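Bench notebook, Lutent, April 3, 2024

Picking up from the Eder bench, where I left off mid-complaint. The two-arm robot has been on the day shift for 3 weeks now and I still walk over to the packing bench with my gloves half on before I remember that it's not my bench until noon. Old habits! Gitau Mwakyusa does the same thing, I caught him at it this morning with a roll of tape in his hand and nowhere to put it.

Count first, so it's written down somewhere. 945 pieces through the bench yesterday, 85 of them handed back to us by the robot side as "not sure." I like that pile, to be fair. It's where the odd stuff ends up (the handles with the bad glue line, anything with a sticker on the bottom) and it's the part of the day when I'm using my eyes again. But it comes in clumps. You get nothing for ages, you wander off and start cleaning the Wesov press, and then the tray is full and the light is blinking at you. Heiðrún wants a second tray so it can't back up. I'd settle for a buzzer.

Long talk with Heiðrún Briem over lunch about who does the practice setups. Up to now she's built all the simulated rooms herself in Kudau, and she'd like 2 of us from the floor to learn it, meaning me and Gitau. My first reaction was no thank you, I pack things. Then she let me drive for an hour and I got a bit hooked. You put a thing on a table, you park the arms, you look at it from different views, and you start noticing what you do with your own hands without thinking. I always turn a cup before I pick it up. Always! I've been doing this for years and I couldn't have told you that last week.

What bugs me is the pay question. If I'm packing in the afternoon and building practice rooms in the morning, which job am I on? The sheet only has boxes for bench, press and loading. I've been writing "bench" and feeling slightly crooked about it. Gitau has been writing "other" and got a phone call. Heiðrún says she'll ask for a new line on the sheet, and I've asked her to do it before anyone gets used to it being free.

Also my shoulders feel great, I should put that in too. No more reaching across for the top shelf all morning. My feet are worse, more walking.

Anyway, the tilted room from Kudau, grippers open and nothing in them.
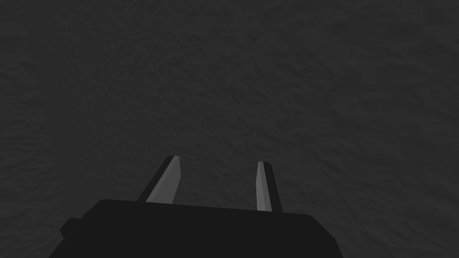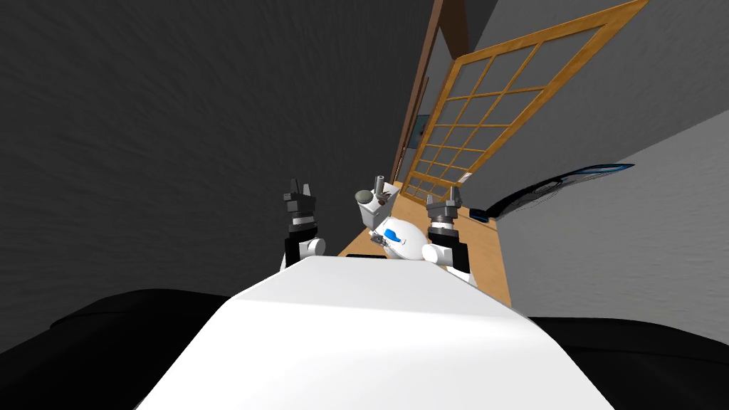 Gitau's worry is a different one and I think he's right to bring it up. The new people used to start on the easy pieces, that's how all of us learned, you did the plain stuff until your hands knew it and then somebody slid a hard one over. Now the easy pieces go to the robot and a new starter gets the not-sure pile on day one. We had one in November who was nearly in tears over it. I suggested we switch the arms off for the first part of the morning whenever there's somebody new. Heiðrún didn't hate it, she wants to see what it does to the count.

To do:
Ask about the second tray, or the buzzer, or both.
Wipe down the Wesov press, I only got half of it.
Get my own login for Kudau so I'm not saving over Heiðrún's rooms (sorry, Heiðrún).
Sit down with Gitau and sort out which pieces a beginner should get first. He's got a list going on the back of a carton and I want to copy it in here before the carton gets shipped.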